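The Wragg Reader

The Regional Hospital at Tundley received the Wragg Reader in November, by resolution of its governing board. The instrument listened to the heart for 90 seconds and returned one of two results: refer, or do not refer. Its performance had been established in a study of 4,000 patients. Under the terms of adoption, a physician could add a note to the result but could not change it.

Dr. Amparo Montoya, who had practiced cardiology at Tundley before there was a board, signed the terms with the other members of her department.

The sixty-third patient was a retired surveyor named Sem Van Leeuwen. The result was do not refer. Dr. Montoya was required to confirm that she had read it, and she did so. She then asked Mr. Van Leeuwen to remain where he was, and she placed her own stethoscope on his chest.

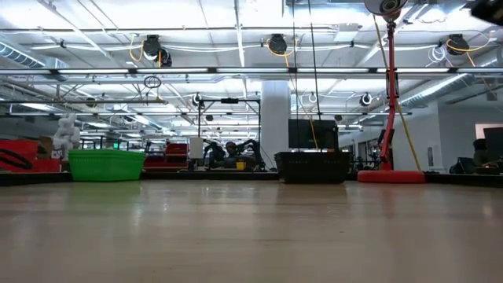
Two baskets and a red stand on the long table.

"I was told it was finished," said Mr. Van Leeuwen.

"The reading is finished," said Dr. Montoya. "Please breathe out and hold."

She listened for longer than the instrument had. There was a sound at the end of the beat, very soft – she would not have sworn to it before the board. In the space provided for notes she wrote: Patient to return in 10 days, at the request of the physician.

The note was forwarded to Parvathi Arumugam in the Office of Clinical Standards, who telephoned at four o'clock.

"The form does not provide for a request of this kind," Ms. Arumugam said.

"It provides a space," said Dr. Montoya.

There was a pause on the line, and the sound of pages being turned.

"It does provide a space," Ms. Arumugam said. "What time shall I enter for the appointment?"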